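Keeping Software Up to Date: Notes for Week 3
Stondbridge Evening Program, Introduction to Computer Security

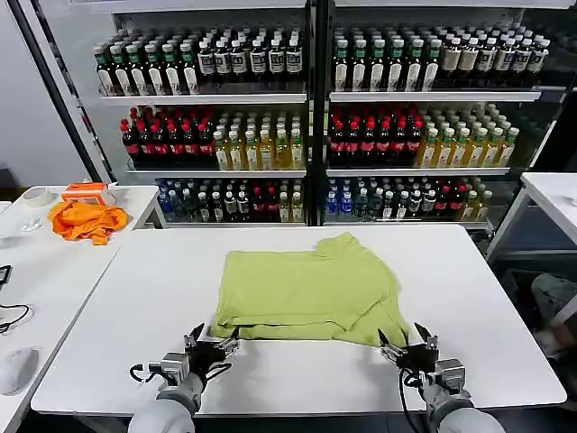

Last week we stopped in the middle of passwords, and I promised we would get to patching, so let's do that now and come back to the password homework at the end if there's time (bring it anyway, please!).

A patch is a small piece of new code that replaces a piece of old code with a mistake in it. Most mistakes are only annoying. The ones we care about in this course let a stranger do something on your machine that you never agreed to, and those are called vulnerabilities. A vulnerability can sit in a program for years before anybody spots it, and then the clock starts.

For our running case we'll use the Sedholm office network, the same one you drew on paper in week 1. It has 797 machines on it, counting the printers — and do count the printers, they run software too. When a fix came out for the mail program, the office gave itself 60 days to install it everywhere. By the deadline nearly 15 percent of the machines still hadn't been touched. Some were laptops sitting in drawers. Others had updates switched off years ago by a person who found the restart message irritating, and I have a good deal of sympathy for that person, but there we are.

Terms to know for the quiz

Vulnerability: a mistake in software that an attacker can use.
Exploit: the method, or the code, that makes use of it.
Zero-day: a vulnerability being attacked before a fix exists.
End of life: the point when the maker stops sending fixes. The program may go on working perfectly well after that, and this is what fools people.

Reading

The Yordanov chapter on update schedules, all of it, and the first half of the Mukov handout. Skip the table on server licenses unless you enjoy that sort of thing.

For next time

Pick one device at home, find out which version of its system it runs, and write down when it was last updated. A phone is fine, a router is better. If you can't find the date anywhere, write down where you looked and we'll hunt for it together in class.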